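Speaker notes - trade restrictions evening, October
Vicente Retamal

OK, start slow. Say hi, thank Perihan Karakaya for setting this up, and get a show of hands: who has ever had a shipment held at a border? (Wait for it. Last time half the room put a hand up.)

My line for the opener: a sanction is a government telling its own people who they can't do business with. We talk about it as something done to another country, and it is, but the paperwork lands on somebody's desk right here.

Then the export story. Joaquín Echeverría ran the shipping desk at Tekska when the rules changed on him, and he had 13 crates sitting in a warehouse, all fine to send one evening and none of them fine the next morning. Tell it the way he tells it, with the phone calls! Don't rush the part where he rings the ministry and gets put through to the cafeteria.

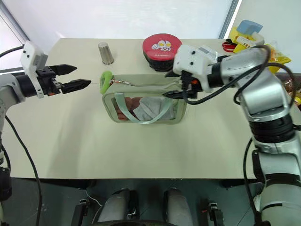

Who decides, and how

Keep this bit simple. One country can act alone, or a group can act together. Acting alone is quick. Acting together takes ages, and the text usually gets softer with every draft - I sat in on talks where we spent two days on the word "related." I still get a little worked up about that, so watch the clock.

Explain carve-outs here. Food and medicine are normally let through on paper, but a bank may not want to touch the payment, so the stuff sits there anyway. Kamrul Mollah made this point to me years ago and I argued with him for a whole dinner. He was right and I've told him so (once).

If somebody asks "do they work?" - and somebody will - say it depends what you wanted. Getting a government to come back to the table is one thing. Getting it to give up something it thinks keeps it alive is much harder, and I don't know many people in this field who'd tell you different.
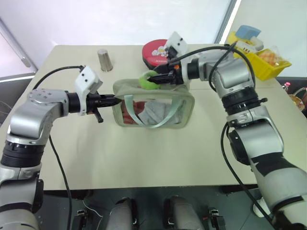
Slide 9, two arms and a green zippered bag

Next is the Pallomside exercise. Split the room into four groups, hand out the cards, give them roughly 9 minutes. Group one always wants to ban everything. Let them, then ask who pays for the heating oil.

Emiliano Garrido has the mic for questions. Take the ones from the back first, they never get a turn. Room has to be clear by 9, so stop at ten to, even if it's going well. Sign-up sheet is by the door.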